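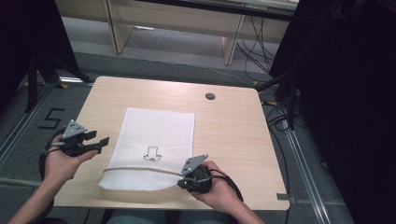

What does one more person in the training data buy you, compared with one more hour from a person you already have?

More, at least for soft items. In the handheld gripper study finished in November, a policy trained on recordings from many people closed drawstring bags more often than a policy trained on the same number of recordings from two people, and the gap was widest on bags it had never been trained on.

By Margaux Besnard
November

The study began as an argument between the Birnden and Stalmont groups over how to spend a fixed amount of recording time. Birnden wanted two practiced operators who could work fast and cleanly. Stalmont wanted a new person at the table as often as the schedule allowed, and was willing to put up with slower takes. Both groups use the same handheld grippers and the same tracking software, so we agreed to record both ways and compare.

The task is closing a drawstring bag. One gripper takes the end of the cord and pulls while the other steadies the fabric or stays out of the way. It is a short task, but the cord is thin, the fabric shifts under it, and the bag never lies the same way twice. Rigid parts are easier to learn from because small differences in how people grip them mostly wash out. With cloth, a slightly different pull gives a different shape, and the policy has to cope with whatever shape it gets.

We kept 2981 recordings after cleaning. From these we built two training sets of equal size. The narrow set came from the two practiced operators. The wide set came from 40 people, most of whom had not held a gripper before their first session. They were told what the bag should look like at the end and were not told how to get there. Everything else in training was held the same, including the network, the number of steps and the camera settings.

A further 189 recordings were thrown out before the split. Most were lost to tracking, usually when a forearm passed over one of the markers. The rest were takes where the cord slipped out of the jaws and the person started over. Stalmont has since argued that the restarts should have stayed in, and I think they are probably right. A policy that has seen someone lose a cord and pick it up again might do the same on the robot. We will keep them next time and label them.

For testing we ran both policies on the two-arm station, using bags from the training sets and a second group of bags with different cords and fabric weights. On familiar bags the narrow policy did well. It was quicker than the wide one and its motions were smoother, as you would expect given who it learned from. On the unfamiliar bags it fell behind. It tended to reach for the cord where the cord had usually been, close on nothing, and pull anyway. The wide policy closed 68 percent of the unfamiliar bags. It looked clumsy doing it, with more pauses and more regrasping, but it was more likely to end with the cord in the jaws.

De Smet asked whether the gain came from having more people or simply from having more starting positions, and this is the weak point in the study. New people put the bag down differently, so the wide set has both. We tried to separate the two by picking a subset of the wide set with starting positions close to those of the narrow set. The advantage shrank but did not go away. The subset was small, and I would not lean on that result until it has been repeated.

There is a cost on the people side too. New operators need a few practice pulls before the recordings are usable, and somebody has to sit with them. The cable on each gripper gets in the way until they learn to let it hang behind the wrist. Stalmont has a one-page instruction sheet that cut down on the questions, and any group that wants it can have a copy.

The next round moves to Ketico, where the team will repeat the comparison on folding cloth and on threading a cord back through a bag after it has been pulled out. Starting positions will be set from a printed list for every operator, which should answer De Smet's question properly. Groups that can lend people for a morning session, with or without gripper experience, should write to me before the schedule is fixed.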